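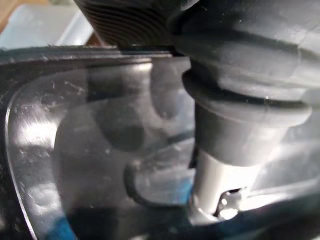

Clear Plastic, and Other Promises

The clear container in the first picture has the scuffs of a thing that gets used, and it catches light on every one of them. I have a soft spot for clear storage. It lets you see exactly what you have been avoiding.

This gallery comes out of the long clear-out of the Harawira storeroom, which Hammad Swati and I started in January on the understanding that it would take 2 weekends. I will let you guess how that went. We began with 40 containers and a firm plan to keep only the ones with lids that fit - a plan that left us with six.

A few notes for anyone facing a similar shelf. Scuffs don't come out. Hammad tried dish soap, then baking soda, then a paste he bought from Trorka that smelled of oranges and did nothing else. The marks are still there and now so is the smell.

Labels go on the short side, where you can read them on a shelf. We put ours on the lids, then stacked the containers.

The rejects went to Hemi Te Moana, who wanted them for seedlings and has since asked, very politely, if we have any lids.

Shelving pictures will be added when there is shelving.

Contact | © Skomum 2018 | Back to top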